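Review: Prothero play food, the yellow banana
Filed under: Play kitchen and pretend food
Reviewed by Leonor Correia
10 May 2021

Summary

The Prothero banana is a single moulded piece in glossy yellow plastic, sold loose or as part of the maker's fruit bag. It is a plain item and does most of what a play banana should do. The finish is very shiny, the shape is good, and there is nothing to peel, slice or lose. I would buy it again for a play kitchen. I would not buy it as a weighing or cutting exercise, for which other pieces are better suited.

Scores
Shape and finish: 4 out of 5
Ease of holding: 4 out of 5
Cleaning: 5 out of 5
Packaging: 2 out of 5
Value: 3 out of 5

What was tested

Two bananas, ordered from Timstead in January under stock number 1613. They were bought at full price. One was kept as a reference and stored in a closed drawer. The other went into ordinary use in a play kitchen with a set of cups, a shopping basket and fruit from two other makers, Bakarel and Gastov. The comparison below is against the bananas from those two sets.

The Timstead listing gives the item as "fruit, single, yellow", with no weight and no wall thickness. I wrote to ask for both and was sent the listing again.

Shape

The curve is gentle and even. Real bananas in the shops are often straighter than people draw them, and some play versions overdo the bend until the thing resembles a boomerang. Prothero has kept it moderate. The body has slight ridges along its length, and these matter more than they might seem to: a fully round banana rolls, and a ridged one tends to settle on one side and stay there. On a level worktop the test piece came to rest within a short distance each time it was pushed. The Bakarel banana, which is rounder, went off the edge on several occasions.

The ends are blunt. There is no sharp moulding flash on either of my two pieces, though the seam can be felt with a fingernail along the inner curve. It was not trimmed quite as well on the second piece as on the first. Neither is rough enough to catch on cloth.

Colour and finish

A strong lemon yellow, going warmer towards orange in places. The colour looks slightly different under daylight and under a warm bulb, as would be expected. In daylight it is a little cold. Under the bulb it is closer to ripe fruit.

The gloss is high. Under any direct light there is a long white reflection down the length of the fruit, and with a lamp overhead it is quite pronounced. For play this is of no consequence. Anyone buying play food for photographs, picture cards or a shop display should allow for it, and either diffuse the light or choose the Gastov banana, which has a duller surface and a less convincing colour.

The gloss has held up. After regular use there were fine scratches on the outer curve, visible when tilted, and no loss of colour. The drawer piece has none.

Holding and passing

The natural place to take hold is the middle, where the curve gives the fingers something to close round. Small hands managed it without difficulty. Adults tend to pick it up by one end, which is less secure because the plastic is smooth and the ends narrow. With dry hands there is enough friction. With washing-up liquid on the hands it slips, as do all the others.

Passing it from one person to another is the commonest use of any piece of play food, and the length helps. The giver can hold the middle and leave both ends free, or hold one end and offer the other. With the shorter Bakarel piece the two sets of fingers meet.

Amber Oakley, who lent the Gastov set, prefers a softer banana for the youngest children and thinks this one too hard to be dropped on toes. I would agree that it is hard. It is also light for its size, and my own toes have not suffered.

Noise

Moderate. Dropped on a bare table it gives a hollow knock. A mat or cloth on the table deals with this almost completely. Dropped into the shopping basket with the other fruit it rattles, and a full basket being run along a corridor is loud whatever the maker.

Cleaning

Very easy. Warm water, a drop of washing-up liquid, a soft cloth. The ridges are shallow and hold no dirt. Felt-tip came off with a damp cloth when fresh and left a faint mark when left overnight. I did not put it in a dishwasher. The leaflet does not mention dishwashers in either direction.

On the table

Green under yellow is a useful pairing: the fruit is easy to pick out and the white lines make it simple to judge how far it has moved.
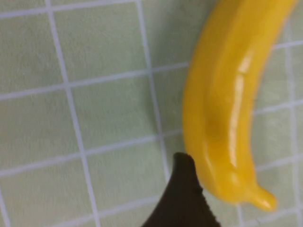
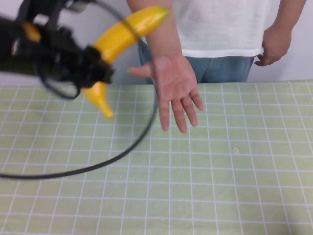
Comparison with the other two

Bakarel: shorter, rounder, rolls freely. Matt-painted ends which had begun to wear. Supplied in a drawstring bag that is better than anything Prothero provides.

Gastov: softer and duller, with a peel that fastens by a hook-and-loop patch. Children like the peel. The patch collects fluff and had to be picked clean with a pin. If the peel goes missing, what is left does not look like a banana.

Prothero: one piece, hard, shiny, the best shape of the three. Nothing to undo.

Packaging

Poor. Each banana came in a thin plastic sleeve stapled to a card much larger than the contents. The staples are a nuisance and should not be on a product meant for children. The card is printed on both sides with the rest of the range, including stock number 812, a bunch of grapes which Timstead has not had in stock since I began looking.

Faults noted

Seam on the inner curve not fully trimmed on one of the two.
Strong reflections under direct light.
Staples in the packaging.
No weight or dimensions given by maker or seller.

Who it would suit

Play kitchens, pretend shops, sorting by colour, simple give-and-take games with younger children under supervision. It would also do for a still-life table in a classroom if the light is kept soft. Those wanting a peeling or cutting action should look at Gastov or similar.

Spare pieces

Single bananas can be had from Timstead without buying the whole bag. The bag itself is stock number 2416 and contains the same banana, so there is no advantage in waiting for it unless the other fruit is wanted too. I have not tested the other fruit. The pear is next.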